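Prompt corner

The prompt corner is the spot just offstage, usually on the actors' left, where whoever is running the show sits with the script and calls the cues. I've worked in one on and off for years, so forgive me if this entry wanders a little (they do ask for plain language here, and plain is how I talk!).

Name and position

The name comes from the prompter, who used to sit there feeding lines to anyone who dried up. Most American companies I know just say "stage management" or "the desk" now, but the older name hangs on, and I'm fond of it. Stage left is the usual side. When a building forces you over to stage right, it's called a bastard prompt, and yes, that's the real term, and yes, it gets a giggle from every new crew.

At the Ilby Playhouse, where I learned, the desk is on stage right because the loading door eats up the whole left wing. You get used to it in a week or so. Then you go and work somewhere normal and walk the wrong way in the dark.

What's in it

There's a desk with a dim light, a headset, a row of cue light switches, and a clock. Newer houses add a small monitor showing the stage from the front, plus a second one that can see during blackouts. The Tremblay Theatre has nearly 500 seats and a lovely desk on wheels, which they roll out front for technical rehearsals and back into the wings before opening. The Farnum has a shelf and a clip-on lamp, and I've called some of my favorite shows from that shelf.

The most important thing there is the prompt book, a copy of the script with every move and cue marked beside the lines. I write mine in pencil until the second preview. Some people do it all on a laptop now, and I still print a copy!

Calling a show

Each cue gets a warning, a standby, and then the word "go." You never say "go" on the headset for any other reason, so people end up spelling it out or saying "G-word" when they want to talk about going to lunch.
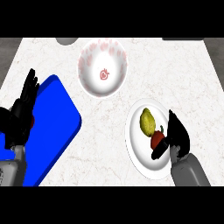

Drenon wrote in after the first version of this entry to say that plenty of small companies call from a booth at the back of the house, and that I'd made the wings sound like the only proper place. Fair enough. You do see the whole stage picture from a booth, and your voice doesn't have to stay at a whisper. What you lose is being near the actors, and I'd miss hearing them breathe before an entrance.

See also: call board, cue light, prompt book, stage left

Last edited 19/11/2025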